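Section 2 -- Laying out the baseplate and bricks

Do this before opening any of the Civerlow build cards. Goes quicker if everything's out first. 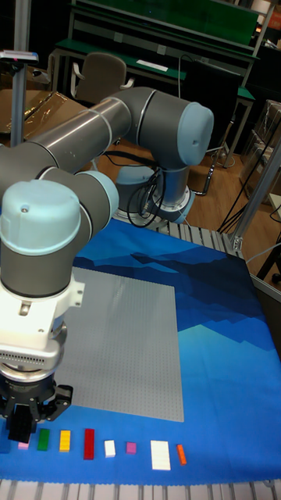

*Fig. 2. Mat down, baseplate on top, bricks along the near edge.*

1. Clear the table. Wipe it, crumbs under the mat make the plate rock.
2. Unroll the mat, printed side up. Corners curling? Roll it the other way and leave it for 9 minutes.
3. Set the light-grey baseplate on the mat, studs up. Leave a strip of mat free along the near edge for the bricks.
4. Press down on each corner of the plate. It should sit flat. If it rocks, go back to step 1.
5. Put the loose bricks in a row on that free strip. Order of colors doesn't matter. Mixed sizes are fine.
6. Keep a little space between bricks so you can pick one up without knocking the next.
7. Check the row against the card for your build. Missing a color -- swap in another of the same size, the Ilunwood cards allow it.

**Note:** flat bricks get lost under the plate. Look there first befor ordering spares.

**Note:** white bricks are hard to spot on a white table. Keep them on the mat.

**Caution:** small parts. Not for children under 3. Count them back into the bag when your done.

**Caution:** don't pry bricks off with a knife, it scars the studs. Use the separator from the Emdale pack, or wiggle the brick end to end.

Packing up: bricks off first, then plate, then roll the mat with the print facing out. Never fold it -- creases stay.

First brick placement is in Section 3. Large plate owners go to Section 7 instead.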